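Vallejo County Ballot Statements, README

Thank you for stopping by. This folder holds the text of candidate statements and ballot measure arguments that were mailed to voters in Vallejo County, typed up and lightly cleaned so that people can search them, count words in them, or just read them over a cup of coffee. It started as a way to settle an argument at home over who had promised what about the bridge toll (I lost), and it kept growing from there.

Last updated 2026-04-18

What you get

There are 206 statements in all, from 54 races and measures. Each one is a plain text file, and there is one big table, statements.csv, that ties everything together. The columns are race, year, office, name on ballot, party if one was printed, word count, and the statement itself. Seven of the statements were printed in both English and Spanish, and for those you will find two files with the same number and a different ending.

How the text was made

Most of the pamphlets were scanned with Promix and then read through line by line against the paper copy. I left spelling mistakes alone when they were in the original, so please don't send me fixes for "goverment" in the Fendetti Park bond argument. It really was printed that way! Line breaks were taken out, and capital letters were kept as they were, even in the statements that shout from start to finish.

Topic tags

A good half of the files, 105 of them, also carry topic tags such as roads, schools, water, or taxes. I gave these out by hand and I am only one reader, so somebody else might well have chosen differently. If you plan to compare topics from one year to the next, have a look at tags_notes.txt first. The meaning of "housing" got a bit wider as I went along.

What is missing

Write-in candidates did not get a printed statement, and some candidates chose not to pay for one. School board races before the district lines were redrawn are not in here yet. I hope to add them in May, along with the missing water board pages.

Using the files

The table opens in any spreadsheet program. It also loads into Pladunix without changes, as long as you pick comma as the separator and UTF-8 as the encoding. 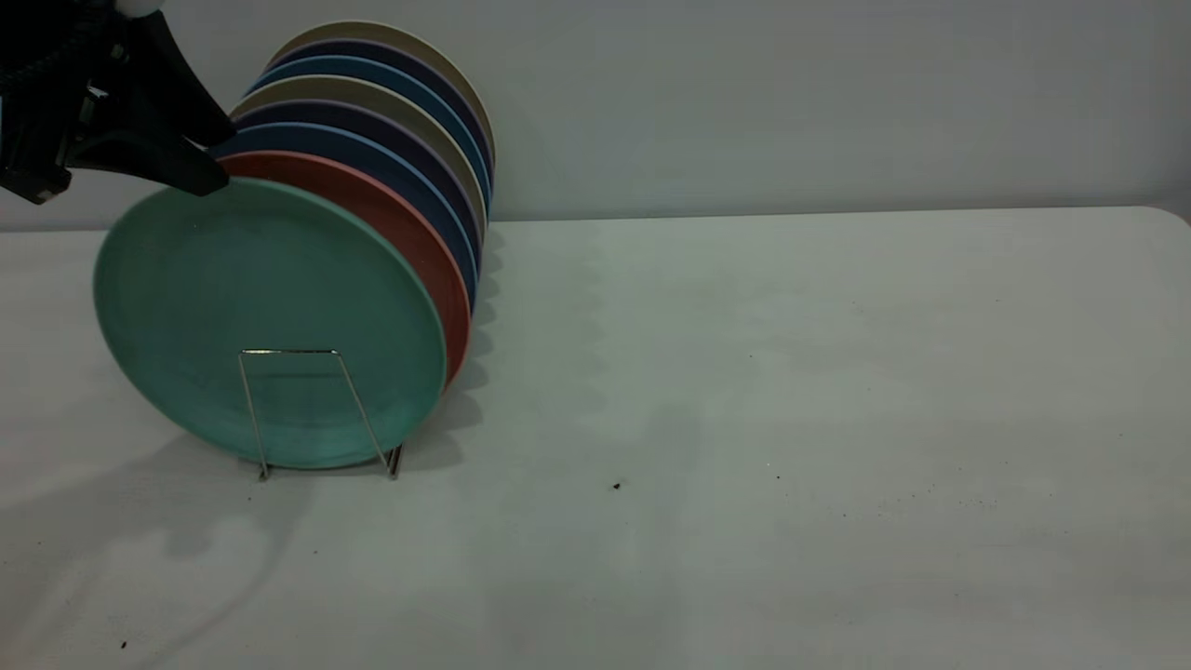

If the accents in the Spanish files come out as odd little symbols, the encoding is nearly always the culprit, so check that setting before you write to me. Otherwise, corrections are very welcome, and it helps a lot if you include the file number and the sentence you are asking about.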